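Skivano Bread Proofer Review: Two Winters In

January 17, 2023

I bought the Skivano folding proofer last winter after one too many sad, flat loaves. My kitchen sits at 62 degrees when it's cold out and my dough just goes to sleep in there. I'd tried the oven-with-the-light-on trick, I'd tried the top of the fridge, I'd tried wrapping the bowl in a heating pad like it had a sore back. So when the Skivano dropped to $175 I caved.

Short version: I love it, with a couple of gripes. Long version, keep going!

What you get is a box that folds down flat, a little heating plate, a water tray and a wire rack. Setup takes me a minute, maybe less now that I've stopped putting the lid on backwards (there's an arrow, I missed it for a month). It goes up to 200 degrees in slow cook mode, but I've only used that twice, once for yogurt that came out grainy and once for beans that were fine. For dough I leave it at 78 and forget about it.

The temperature holds really well. I stuck a probe thermometer in there overnight and it never wandered more than a degree or so. My usual sourdough used to need 11 hours for the bulk rise in January and now I'm done in a little under six, and the crumb is so much more open. Rye is better too. Brioche, oh my gosh, brioche is a different bread.

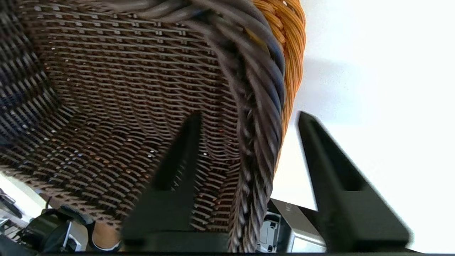

What bugs me

The water tray is tiny. If you're doing a long rise you have to top it up, and every time you open the lid you lose the heat you were paying for. The power cord is short, so mine lives at the one end of the counter where I'd like to be chopping things. And the rack legs scratch! I put felt dots on mine, the kind you use for chair feet.

Size is the other thing. It fits one big bowl, or two loaf pans side by side if they're the narrow ones. My round 9 inch basket goes in fine, but the long oval one has to sit at a slant and the lid only just closes. If you bake for a crowd, measure your stuff first.

I did borrow the Kallen from my sister for a week to compare. It's cheaper and roomier, and the lid is see-through all over, but it ran hot on me and the top of the dough dried out even with a wet towel on it. 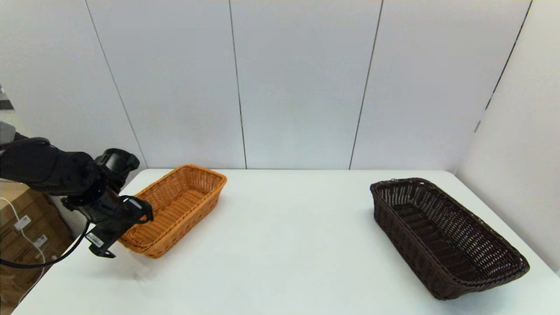 She's happy with hers, mind you, and she makes mostly pizza dough, which forgives a lot. If that's you, save the money. For slow, fussy sourdough I'd still pay extra for the Skivano.

Cleaning is easy, just a damp cloth, and a splash of vinegar in the tray when it gets chalky. I'm going to try tempering chocolate in it next and I'll update this if I don't ruin the rack.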